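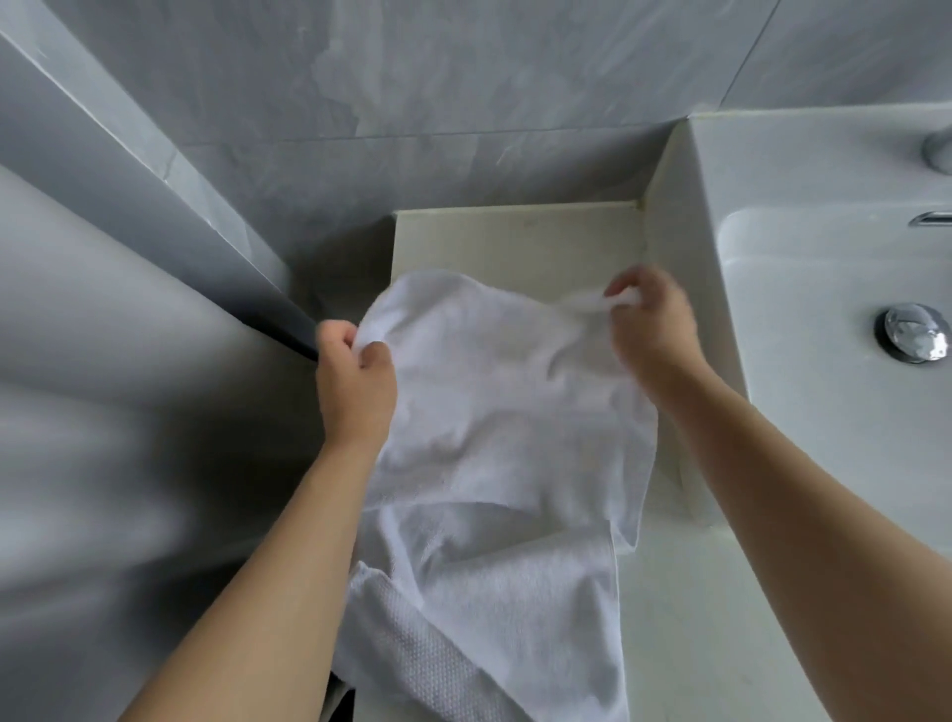
White towel, border band at lower left.

Notebook, tabletop RPG design bench
June 2020
Project: Tusemcombe (science fantasy sourcebook), draft 4 rules pass

Picked up from the April notes. The chapter on the Bukino sector is laid out in rough and the career tables are stable, so this entry is mostly dice and vehicle rules. Career text is closed until the next draft. If you find an error in it, put it on the errata sheet and leave the file alone.

1. Dice pool, opposed checks

The draft 3 pool had the difficulty dice scaling one for one with the opponent's skill. At skill 4 and above this produced long runs of null results (no net success, no side effect), which stall the table. I changed the conversion so that every second rank of the opposing skill upgrades a die in place of adding one.

Ran 1,658 opposed checks through the script with the new conversion, flat spread across skill ranks 1 to 5 on both sides. Null results dropped at the high end, as wanted. They rose slightly where both sides are at rank 1, which I can live with. Low-rank characters should be falling back on gear and assistance anyway, and the assist rule covers it.

The script still treats a tie on side effects as a null. By the written rule a tie goes to the acting player. Needs fixing before the next run, and it means the null count above is overstated. I haven't worked out by how much.

2. Starship damage

Hull and strain are now separate tracks for anything of size class 3 and up. Smaller craft keep the single track. Reasons are bookkeeping only – a table running four fighters does not want eight tracks.

Critical table trimmed to 12 entries. The old one had three separate results that all amounted to "sensors offline", and they are merged. "Coolant breach" stays but no longer chains into a second roll. In the draft 3 sessions one breach could chain four deep and remove a player's ship before they had acted.

Shield arcs: no change. I tried a version with two arcs and it made flanking pointless. Reverted the same evening, old text restored from backup. 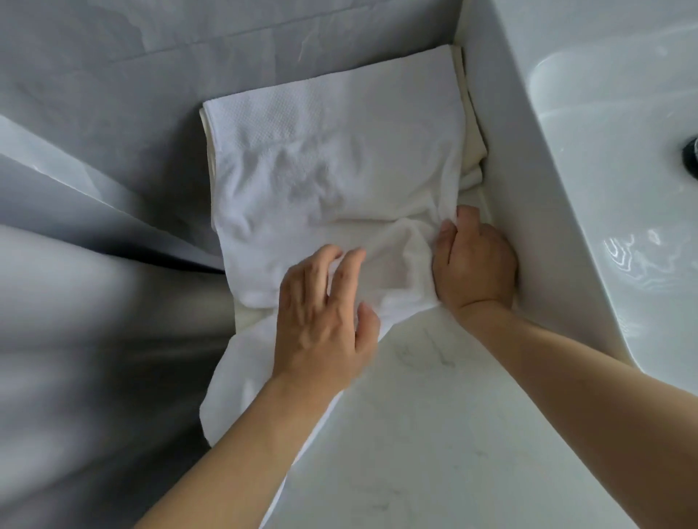 Does a ship of size class 3 roll on the critical table when only its strain track is filled?
Only a full hull track calls for the critical roll; full strain shuts down one system of the pilot's choice until the end of the next round.

I have moved that wording into the sidebar on page 3 of the vehicle chapter. It was previously split between the sidebar and a footnote, and the footnote contradicted the main text on whether the shutdown lasted one round or two. It's one full round after the current one. The footnote is deleted.

3. Smuggler's debt (Ndlovu Station)

The debt mechanic is still the weakest part of the setting chapters. As written, each character starts owing a fixed 200 scrip to one of the station houses, and the debt is called in on a roll made at the start of the session. Two problems.

First, the amount is trivial after the second adventure. A single cargo run at the listed rates clears it and the mechanic goes dead. Second, the session roll rewards groups that play short sessions, because they roll more often per hour played and the complication rewards come in faster.

Proposed change: debt is rated in grades from 1 to 5, with no cash figure at all. It goes up a grade when the character asks the house for something and down a grade when a job is done for it. The roll moves from the start of the session to the first docking after a job. That ties it to events in the fiction and removes the session length problem.

Open issue: a character at grade 0. Either they are free of the house and lose access to its contacts, or grade 1 is the floor. I lean to the first. Leaving both in the playtest packet with a tick box would split the feedback too thin, so pick one before it goes out.

4. The Cleris

The Cleris is the patrol cruiser that turns up as the recurring threat in the starter adventure. Stats were carried over from draft 2 and were never recalculated for the new vehicle rules. Recalculated values:

Size class 5
Hull 48
Strain 36
Armour 4
Shields 3 fore, 2 aft, 1 each side
Crew 505 at full complement

Crew number is colour text only. It has no bearing on the boarding rules, which deal with groups of minions. The adventure text gave a different crew figure in the second act, now corrected to match.

With these numbers the Cleris can't be beaten by a starting group in a straight fight, and the adventure does not need it to be. The escape in act three takes four successful piloting checks, or three if the group disabled the tractor array in act two. I would like to see that tested with a group that has no dedicated pilot. The draft 3 groups all had one, so there is no data on the harder case.

5. To do

– Fix the tie handling in the script and rerun the opposed checks
– Decide the grade 0 question
– Check every cross-reference to the old critical table; the entry numbers have all moved
– Rewrite the boarding example, which still uses the draft 2 initiative order
– Standardise "manoeuvre" throughout, as the Bukino chapter has it spelled two ways
– Ask for the sector map at a larger size; hex labels along the rim are unreadable at print scale

Files are in the shared folder under draft 4, rules. The vehicle chapter is locked until the cross-references are done.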